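House diary, Flumside, August

The long wooden desk was returned to the upper room before 10 this morning, following completion of the floor work. The monitor was replaced upon it and the network connection restored. Staff transferring from Drokwood have been asked to bring their own laptops for the present, as the order placed with Koech remains outstanding.

Room charges were reviewed in the afternoon. The sum of 513 dollars has been entered against furniture and 600 dollars against electrical work – the latter to be shared with the Usedley office. Both entries await countersignature.

It was agreed that the office chairs should remain as they are until the autumn. Two of those held in storage require new casters and will be sent out for repair.

A black office chair, a laptop and the monitor are in the upper room at the close of the day. Screens are to be switched off by the last person leaving, and the side window is to be kept locked overnight. 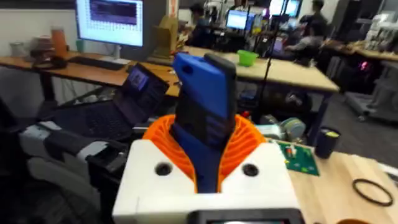
The key has been returned to the front office and signed for in the usual book.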